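Second season of fibre hemp at Brukberg: sowing and retting notes

The licence came through in April, later than last year, and the seed was already in the shed by then. Same variety as before, Zurkier, bought through Tesfamariam on the same terms. I had meant to change two things this season, the sowing depth and the retting method, and ended up changing a third when the drill broke.

The plot is the lower one, heavy loam over clay, with a slight fall to the east. It had winter rye on it, cut and turned in before sowing. Hagos Yimer lent me his small seed drill, set to 3 cm with the rows 15 cm apart. Last year I went to 5 cm and the soil capped after rain, so a good part of the seedlings never reached the surface.
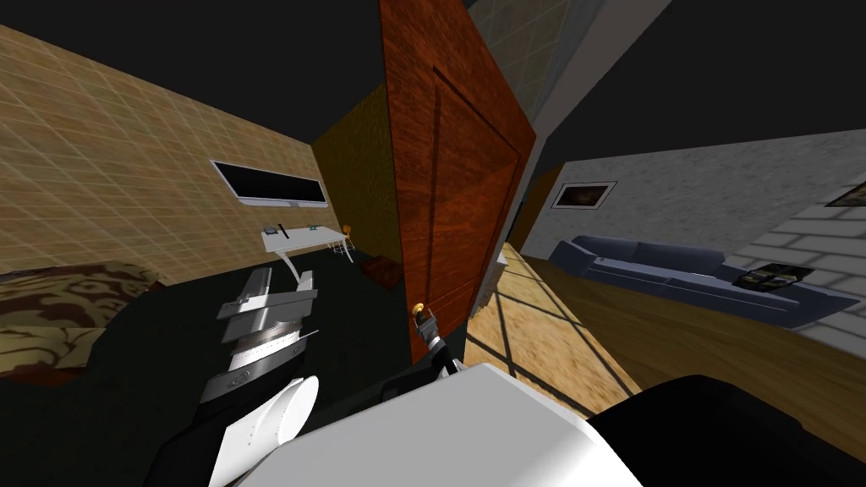

I kept back 4,000 seeds for the trial strip and sowed those by hand at 3 cm. The rest went through the drill until a bearing failed on the third pass. The remaining ground was broadcast and harrowed in, and the stand there was patchy all summer, with fat hen coming up in the gaps. Where hemp is dense it shades out most weeds in five weeks. Where it is thin it branches, and branched stems are a nuisance later because the fibre breaks at every fork.

For thinning losses I marked off a square at the top of the strip and counted it twice. The first count, with two pairs of true leaves showing, gave 870 plants. At flowering there were 515 left. Self-thinning is normal at close spacing, but that is steeper than I would like, and next year I will sow the strip lighter. Maja Bednarek thinks slugs took a share of the early ones. She may be right, as I did no slug counts.

Nothing was fed after sowing. The leaves stayed a good green until late July and the lower ones dropped on their own.
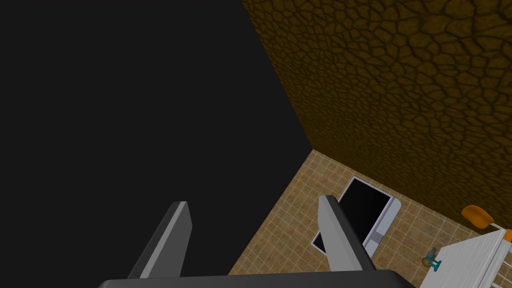
Cutting and retting

I cut at the start of male flowering, when the pollen shakes off as a yellow dust. Waiting for seed gives coarser fibre. The stems were laid out in the swath with the butt ends level, one layer thick where I could manage it.

Last year I used tank retting and it stank. The water is also awkward to get rid of, since it can't go in a ditch. Dew retting needs only grass and patience. Timings from my notebook:

Day 1: laid out, stems green, dry weather.
Day 6: first turn, upper side yellowing.
Day 13: second turn, grey flecks on the bark.
Day 19: bark lifts from the core at the butt end, still tight at the tip.
Day 23: lifted and stooked.

The Plolus meter gave 15 per cent moisture when the bundles went under cover. I test by bending a stem over a finger. If the core snaps and the fibre peels away in a ribbon for the full length, it is ready. 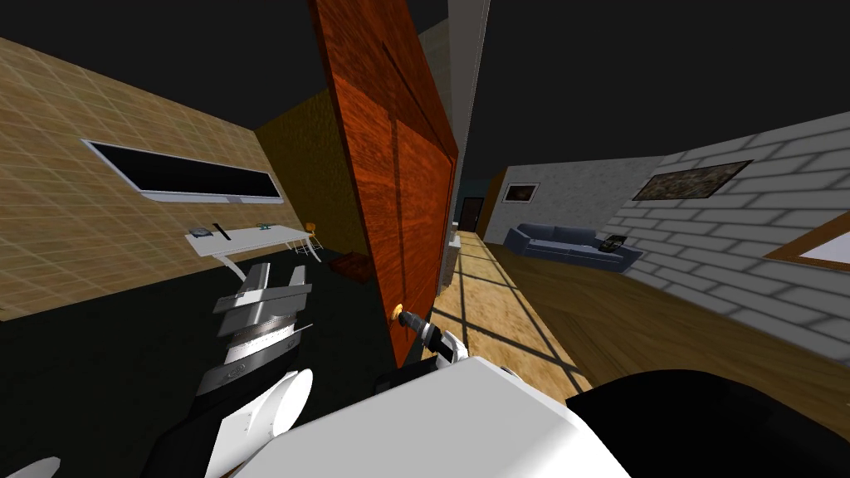

Still to do

Mekdes Ambaye has the loan of a hand breaker and I have put my name down for it after her. I will break the drilled and broadcast bundles separately and weigh the fibre from each. The drill bearing is a standard size and has been ordered. The soil test needs sending off before the ground gets too wet to sample.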